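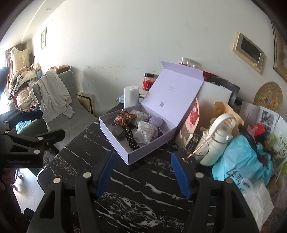
# Kidstead Manipulation Project

The **Kidstead Manipulation Project** is a student robotics project in which members record household tasks with hand-held grippers. The recordings are used to train control software for a two-armed robot. It was founded by Edeltraud Gerlach, who taught control engineering at Kidstead, and grew out of an evening class first held in January.

## Equipment

Each operator works with 2 grippers, one per hand. The model used for table tasks has a black body and two fingers with blue padding; the maker's mark "GenRobot.AI" is printed along the arm. The operator opens and closes the fingers by hand, and a camera on the tool records the approach to the object. Recordings are sorted and trimmed in Basus, a program written by second-year members.

## Tasks

Work is divided into 7 task groups. Most are carried out in furnished rooms, on ordinary tables, with everyday goods left nearby. The gift box group uses an open box with an upright lid, holding items of mixed stiffness such as a snack packet, a round pouch, a piece of fabric and a ribbon. Soft and flat items are treated as a separate class in the project's notes, as their shape changes under the fingers. Polished dark surfaces, including veined black marble, are listed under "difficult backgrounds".

## Data set

The first release, named Jellex, was dated September 12, 2022 and held 386 recordings. A revised release raised the total to 445 and corrected the labels of the left and right tools, which had been swapped in part of the first set. Recordings in which an item leaves the table are kept and marked as failed.

## Assessment

Students taking the project for credit submit a task plan, a set of recordings and a short report. The Kramer test, named after the room in which it was first held, requires a trained model to repeat one task with the objects moved. Marks are given for the written account of errors as well as for the result.

## See also

- Imitation learning
- Robot end effector
- Bimanual manipulation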